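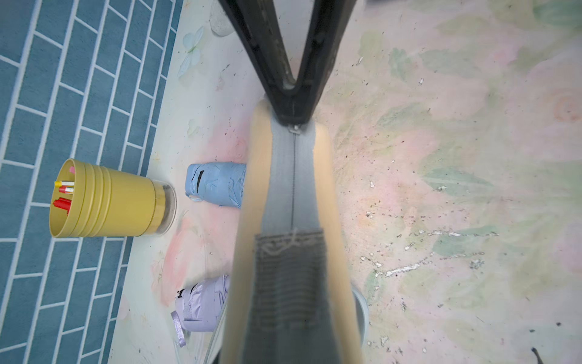

The Porley Room: Work Tables and Desk Supplies

Gallery posted by the Office of Shared Spaces, Monday listing. Revised Mon 19 December.

The Porley Room provides table space for small projects that do not require a full studio. It opened to members of the Cetemura Learning Center in September, and 146 people have reserved time in it to date. The pictures on this page show one work surface, its surrounding panels, and a number of the small articles in everyday use there.

Reservations are made at the front desk or by telephone, extension 981. Each reservation covers one table for one period of 44 minutes, and two periods may be joined when the schedule permits.

The back corner
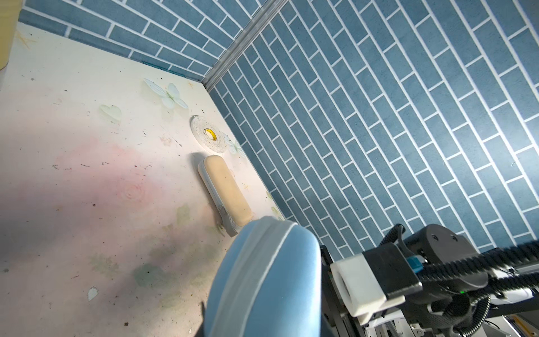
Tape, with its yellow core, and a small block with a beige padded top, both near the wall. Butterfly and heart motifs are printed on the pale tabletop, and a gray metal trim strip finishes the corner between the brick-patterned panels.

Surfaces and panels

The tables in the Porley Room carry a printed floral design on a light ground. The pattern was selected by members from several submitted by Kjærgaard Interiors, the firm that supplied the furnishings. Panels in a blue brick pattern enclose the table on three sides and reduce distraction from neighboring tables. They may not be used for pinning or taping. Drawings and notices belong on the cork rail in the corridor.

Printed surfaces show wear sooner than plain ones. The Office inspects each table at the end of the term and replaces a top when the design can no longer be made out or when the surface has become rough enough to mark paper. Scuffs and specks alone are not grounds for replacement. Members who notice a raised edge or a split are asked to report it at the front desk.

Desk supplies

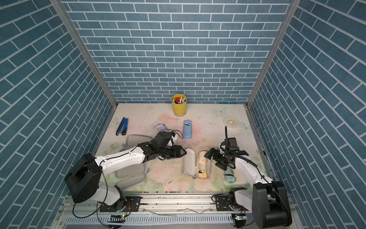 Supplies in the Porley Room are shared and are replenished on the first working day of the month. Members may use them without charge during a reserved period, but may not remove them from the room. Pens and markers are stored upright in a holder such as the yellow one toward the back of the table, and the stapler, blue on top and black below, lies at the left. Clear containers with lids are suitable for small parts and paper goods. Staples and replacement tape are available on request. The standing order with Dastavix Paper and Office provides 200 markers per term, and colors that run out early are not reordered until the following term.

Personal articles left on a table at the close of a period are taken to the front desk and held for two weeks. Soft goods, including pouches, sleeves, and cloths, are held in a separate bin from hard goods. Anyone claiming an article should be prepared to describe it and to state the day on which the table was reserved. 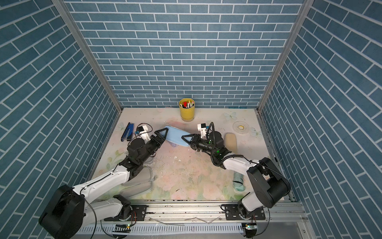

Unclaimed articles in good condition are transferred to the Center's exchange shelf, where any member may take them. Articles that are torn or badly soiled are discarded. The exchange shelf is located beside the cloakroom and is open during all building hours.

Members are requested to brush crumbs and scraps into the bin before leaving and to return lids to their containers. Damp cloths are kept under the sink in the adjoining room. Solvents and abrasive cleaners must not be used on the printed tops.

Questions concerning this gallery, or requests for larger prints, may be addressed to the Office of Shared Spaces, Cetemura Learning Center, second floor.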